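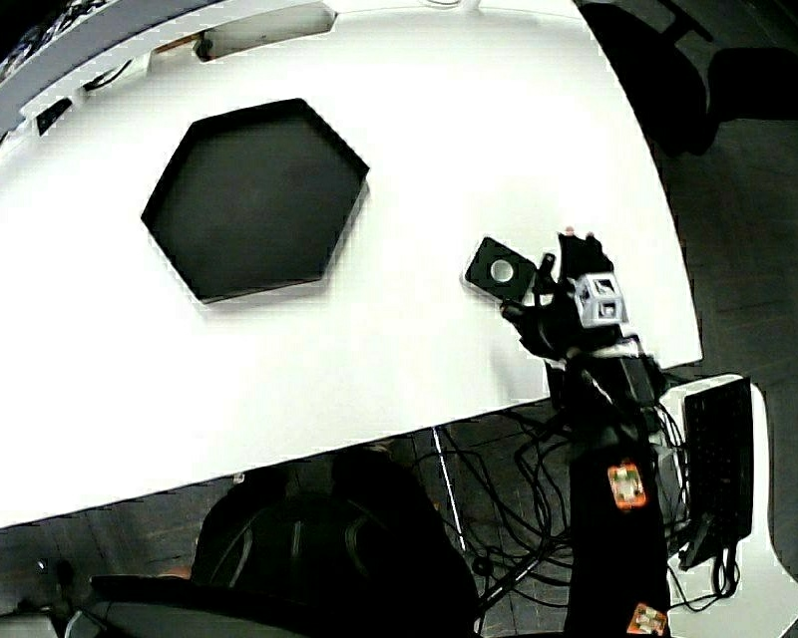

Seit Februar fragt mich meine Schwester bei jedem Telefonat, wann denn nun der Roboter kommt, der ihr die Spülmaschine ausräumt. Sie hat ein Video gesehen, ich habe das Video auch gesehen, vermutlich haben es alle gesehen. Ein Arm nimmt einen Teller, dreht ihn, stellt ihn in den Schrank. Schnitt. Nächster Teller. Mich interessiert vor allem der Schnitt.

Ich habe vierzehn Jahre in einer Werkstatt für Kleinteile gearbeitet, Montage und Verpackung, und wir hatten dort immer wieder Vertreter, die uns das Zeug verkaufen wollten. Die Firma Flotska hat uns einmal eine Zelle hingestellt, die flache Teile aus einer Schale nehmen und auf einen Dorn stecken sollte. Das klingt nach nichts. Ein flaches Teil mit einem Loch drin, das nimmt jeder Praktikant am ersten Morgen ohne hinzusehen. Die Maschine schaffte es auch, solange das Teil so lag wie am Tag davor. Lag es schräg, schob sie es vor sich her wie eine Katze den leeren Napf. Nach 395 Teilen habe ich die Strichliste weggelegt und den Rest von Hand gemacht.

Das Problem steckt im Aufnehmen. Eine dünne Platte, die plan auf dem Tisch liegt, hat keine Kante, unter die man leicht kommt. Wir Menschen drücken mit dem Daumen auf eine Ecke, ziehen sie zur Tischkante oder nehmen den Fingernagel, und zwar ohne zu überlegen. Fragen Sie mal jemanden, wie er eine Münze vom Tisch aufhebt. Er muss es erst vormachen, um es zu wissen. Genau das soll nun ein Greifer lernen, und zwar von Leuten, die es selbst nicht erklären können.

Jocelyn Kennedy, mit der ich seit Jahren über solche Dinge streite, hält mich für einen Miesmacher. Sie schrieb mir nach meinem letzten Beitrag, die Fortschritte seien enorm, man müsse nur genug Bewegungen sammeln, dann komme die Geschicklichkeit von selbst. Mag sein. Bei Elidmont reden sie von 832 erfolgreichen Griffen in einer Versuchsreihe, und ich glaube ihnen die Zahl. Ich wüsste nur gern, wie viele Griffe es insgesamt waren und wer die Teile zwischendurch wieder zurechtgelegt hat.

Denn irgendwer räumt immer hinterher. Das ist bei der Haushaltsmaschine noch schlimmer als in der Fabrik. In der Fabrik kann ich den Tisch freihalten, das Licht festlegen, die Schale immer an dieselbe Stelle setzen. Bei meiner Schwester steht die Schale da, wo gerade Platz ist, und daneben liegen Schlüssel, Post und ein halber Apfel. Dazu kommen die Kabel. Zu jedem dieser Geräte, das ich bisher von nahem gesehen habe, gehörte ein Knäuel, über das im Prospekt kein Wort stand.

Ich will nicht ungerecht sein. Schrauben, Schweißen, Paletten stapeln – das läuft, und zwar seit Jahrzehnten. Auch die Finger sind besser geworden, viel besser als die alten Zangen mit zwei Backen. Aber vom Finger zur Hand ist es weit, und von der Hand zu jemandem, der nach dem Essen den Tisch abräumt, noch ein gutes Stück weiter.

Meiner Schwester habe ich gesagt, sie soll das Geld in eine Maschine mit vernünftiger Besteckschublade stecken. Sie hat aufgelegt.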